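I'd been meaning to sit down with Lenka Paulík for months, ever since she told me at a friend's birthday that she'd lost a week's groceries by paying for a hotel "the easy way." I had just done the same thing myself, so I was all ears!

Lenka spent years behind the counter at Wener, a small currency exchange, and these days she teaches an evening class on money for people moving abroad. We met over coffee, and I started with the question I get most from readers. When the card machine asks if you'd like to pay in dollars or in the local money, which button do you push?

"Local. Always local," she said, before I'd even finished. "If you pick dollars, the shop's payment company sets the rate, and they add their cut. You're paying for the comfort of seeing a number you know."

I asked if the same goes for cash machines. "Same thing, and it's sneakier, because the screen makes it look like something's wrong if you say no. It'll say 'decline conversion' in scary letters. Decline it! You still get your money."

Her own hotel story goes like this. The bill came to $2,183 in the local price at her bank's rate, and the desk clerk cheerfully ran it in dollars at $2,555. She signed without looking. "I worked in this business," she said, laughing into her cup. "I was tired and I wanted the room key."

What about leftover cash, I wondered – I have a drawer full of it. Lenka is pretty relaxed on this one. Coins are hard to sell back, so she spends them at the airport or gives them to whoever is traveling next. Bills are worth changing if you have enough to cover the fee. At Wener that was a flat $5, and she used to talk people out of it when they came in with a single small note.
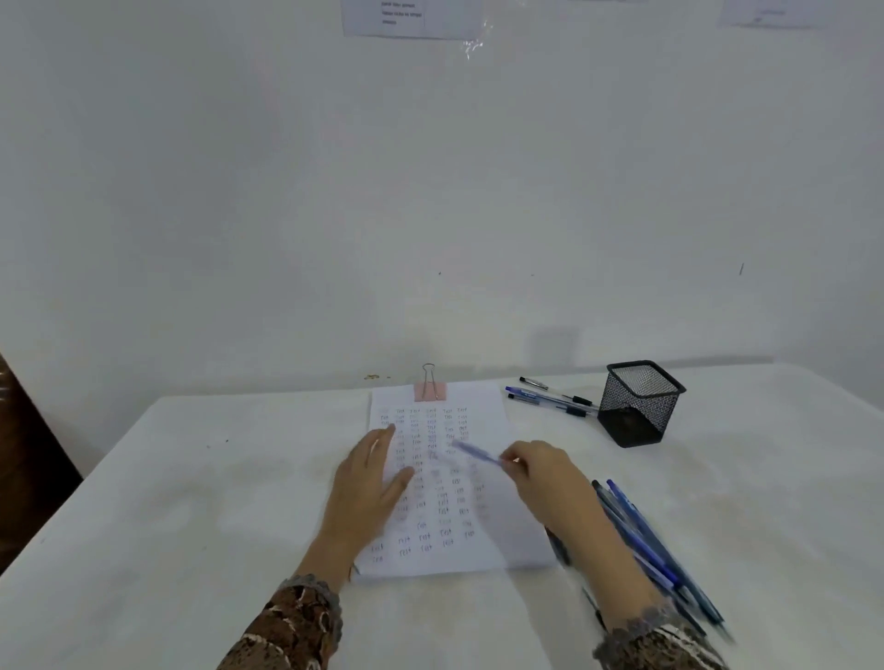 We got onto sending money home, too, which I know a lot of you do every month. Her student Jihad Chidiac sends money to his parents and used to look only at the fee. "He was so proud of paying no fee," Lenka told me. "Then we looked at the rate, and he was losing $30 each time." Her advice is to ask how much will land at the other end, in their currency, and compare that number between companies on the same day.

I asked whether she ever waits for a better rate before a trip. "No, I'm terrible at guessing," she said. "I change a little in July, a little before I leave, and I put the rest on a card."

Then she asked to see what was in my drawer, so we're meeting again next month and I'm bringing the whole thing in a bag.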